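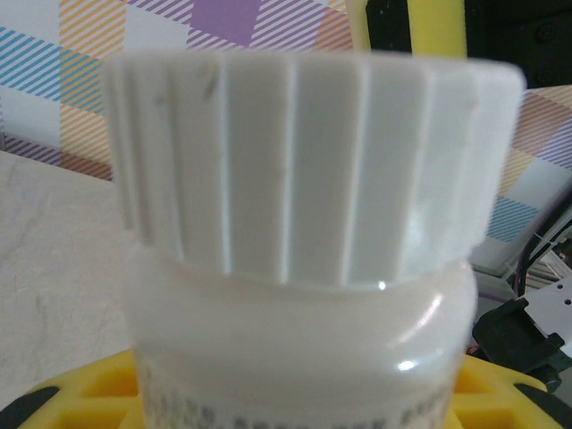

Budget cellule deux bras pour le flaconnage : vos avis avant commande

Rechercher dans le forum Recherche avancée

margelle62
Bonjour à tous. Je prépare le dossier d'achat d'une petite cellule à deux bras pour le labo de conditionnement. Le travail : saisir des flacons blancs à bouchon vissé strié, les présenter à l'étiquette, les reposer. Deux offres sur la table.
Eker : deux bras montés sur rail, servos inclus, câblage à notre charge.
Baluyot : même principe, câblage compris, délai de livraison en novembre.
L'écart est de 1 078 euros hors taxes en faveur d'Eker. Mon chef veut prendre le moins cher. Je voudrais savoir ce qu'on oublie en général dans ce genre de budget.

tournevis_plat
Les doigts de pince. Tout le monde chiffre les bras et personne ne chiffre les doigts. Compte neuf jeux pour la première année si tu changes de format de flacon. Chez nous on les imprime, mais il faut quand même le temps de quelqu'un pour les dessiner.

Ocre
Neuf jeux, c'est beaucoup. Nous en avons usé deux en un an avec des doigts à bord caoutchouc. Ça dépend surtout du bouchon. Un bouchon large et strié accroche bien, l'épaule lisse du flacon beaucoup moins. Je mettrais plutôt l'argent dans une caméra de poignet correcte. Si elle ne fait pas la mise au point de près, le texte de l'étiquette est illisible et tu ne peux rien contrôler.

margelle62
Le contrôle d'étiquette n'est pas au cahier des charges pour l'instant.

Ocre
Il y sera dans six mois. Prévois la ligne.

pld_atelier
Pas d'accord avec Ocre. Une caméra de poignet pour lire du texte, c'est un mauvais achat. On met une caméra fixe au-dessus du poste et on garde celle du poignet pour l'approche. Deux caméras simples coûtent moins qu'une bonne, et l'entretien est plus facile.
Pour le choix du fournisseur, je prendrais Baluyot. Le câblage à votre charge, c'est une semaine de technicien, plus les gaines, plus les reprises. Vos 1 078 euros partent là-dedans.

tournevis_plat
D'accord sur le câblage. Demande aussi la longueur libre prévue au poignet. Trop court, ça tire sur le connecteur. Trop long, ça fait une boucle qui passe devant la pince.
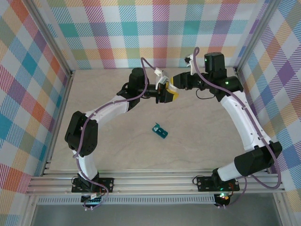

Les deux bras face à face sur le même rail, pinces au centre.

Ocre
Justement, regardez la place au milieu. Avec deux bras aussi proches, il faut budgéter le temps de réglage des zones communes. C'est du temps d'intégrateur, et il est rarement dans le devis.

margelle62
Ni Eker ni Baluyot ne le mentionnent. Je vais leur poser la question par écrit.
Autre point : est-ce qu'un rail commun pose problème ? Rarnia propose deux socles indépendants, mais on sort de l'enveloppe.

pld_atelier
Le rail commun va très bien pour des charges légères. Vérifie juste que les platines sont boulonnées et repérées, sinon tu refais la calibration à chaque démontage. Les socles séparés, c'est utile si tu veux déplacer un bras sur un autre poste. Sinon tu paies pour rien.

Ocre
J'ai eu des vibrations d'un bras à l'autre sur un profilé commun. Léger ou pas, je demanderais un essai avec vos flacons pleins avant de signer. Fundano le fait pour 100 euros par demi-journée, déduits de la commande.

margelle62
Merci. Je récapitule pour le dossier :
– bras et rail : offre Baluyot, sauf si Eker ajoute le câblage
– doigts de pince : quatre jeux, je coupe la poire en deux
– une caméra fixe, à chiffrer à part
– temps d'intégrateur pour les zones communes
– essai préalable avec 62 flacons, soit un carton complet
Je reviens quand j'ai les réponses des fournisseurs.

tournevis_plat
Ajoute deux servos de rechange. Mêmes références que ceux du poignet, ce sont ceux que j'ai remplacés le plus souvent.

pld_atelier
Un seul suffit si le délai est court. Demande-leur le délai.

Dernière mise à jour : 23 sept. 2022

Contact – Mentions légales – Tous droits réservés – Haut de page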